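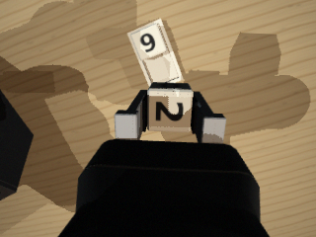
Papers > Painting and Provenance > Section 3

Contents Abstract Figures Notes Search

3. The Zindau panel and its two inventories

3.1 What the 1549 list says

The earliest mention is short. One line in the church inventory of 1549, in a cramped hand, with the ink gone brown: a painted board of a woman at a well, with a dog, "old, and cracked at the foot". No painter named. No price either, though the entries before and after both have one. The board hung in the north aisle then, between a rood beam that was already being taken down and a chest of altar cloths.

Earlier writers on the panel have taken this line as settled proof that our picture is the one listed. I think it is likely but I would not go further. Women at wells were common enough (Rebecca, the Samaritan woman, at least one local saint whose whole legend happens at a well) and dogs get into everything. The crack at the foot is the better evidence. Our panel has a split running up from the lower edge, left of the well-head, filled at least twice. The older filling is a hard grey putty which sits under the overpaint of the skirt. So the damage is old. How old, we can't say from that alone.

The word "old" is also awkward. If the clerk was right, the panel was already thought of as old in 1549, and the dress of the woman points to a date not much before that. Sleeves, mainly. Either the clerk used the word loosely for anything shabby, or the sleeves were changed. I lean to the first. He calls a candlestick old on the next leaf and then notes that it was bought by the present warden.

3.2 The Hiebert sale

Then a long gap. The panel next turns up in the Hiebert sale catalogue as lot 1155, near the very end, among frames and broken furniture. Described as "Ruth, Flemish manner, dirty". Ruth is wrong – no corn anywhere in the picture, and the well takes up a good third of it. But whoever wrote the catalogue was plainly working fast, and lot numbers are repeated in two places.

What matters here is the size given, and the note of a label on the back. The label survives in part. It is a strip of laid paper pasted across the upper batten, with the lower half torn away and the rest rubbed. Trefor Pugh read it under raking light as a shelf mark and the letters Kos, which he expanded to Kosley, the house some miles up the valley. I have looked at the same strip and agree on the K and the o. The s could be an f. Still, no other house in the district begins with those letters, and Kosley did sell pictures in the right years, so the reading is accepted for the rest of this paper.

If it is accepted then the route goes church, Kosley, Hiebert, and from there to the present owners. Missing is the step from the church to the house. The Kosley family held the right to appoint the priest and paid for the new roof, and a picture leaving by that door would surprise no one. No document for it though. I searched the estate accounts for the relevant decades, and the pages where one would most want to look are gone to damp.

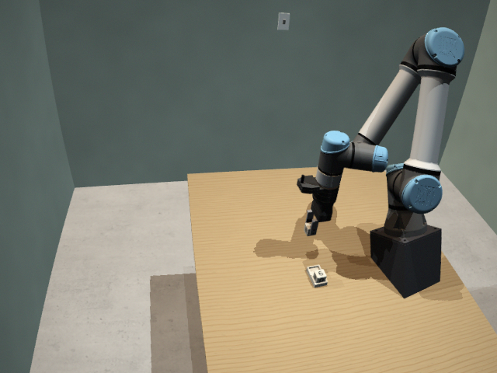

Figure 4. Arm with gripper reaching over a long table. Computer rendering.

3.3 Overpaint and the hand of the restorer

The condition makes any judgement of style risky. The sky is almost wholly new. The woman's face has been gone over at the brow and chin, the eyes less so, and her left hand is so thin that the ground shows through at the knuckles. The dog is the best preserved passage in the whole picture, which is a pity for those of us who would rather argue from faces.

The later paint is of at least two campaigns. The first is careful, keeps inside the losses and uses a dull green close to the original. The second is broad and greasy and runs over good paint as often as bad. It was done after the panel left Kosley, or so I belive, as it covers a scratch that also passes through the edge of the varnish associated with the first campaign. The restorer may be the man who traded as Curkance. His bills describe "making whole" a number of devotional pieces for the same dealer, and his skies are all alike: a flat pale band low down and then a hard blue. I have seen 4 of them. Zindau's sky would make a fifth, and nothing in it argues against him.

An attribution by treatment history is not much use for the original painter, of course. It does help to explain why the panel was thought Flemish. The blue did that. Take it away and the landscape behind looks far more local, with the low round hills and the hedge that stops for no reason half way up.

3.4 Why not Ruth, why not Rebecca

A few words on subject, since the title has moved about so much. Rebecca needs camels, or at least a servant, and the panel has neither. It has been suggested that it was trimmed on the right. The bevel on that side is original and complete, so no. The Samaritan woman needs Christ. Same objection.

That leaves the well saint. Her feast was kept in March in this district and nowhere else that I can find, and she is shown with a dog in a wall painting 30 miles off, much restored. There the dog drinks from her jug. In our panel it looks up at her and the jug is out of reach on the well-head, tipped slightly. Different moment, same story? Possibly. The printed version of the legend is late and smoothed out, and the dog has only one sentence in it.

I would call the picture a Woman at a Well for now and let the church list have the last say on the name, as it had the first. The underdrawing may settle it. Visible through the thin hand are two strokes that do not belong to any finger, and they could be the handle of a jug held in a first idea and then dropped. The infra-red work was not finshed when this section was written. The results go in an appendix.

Section revised 1/25/26. Notes to 3.2 still to be renumbered.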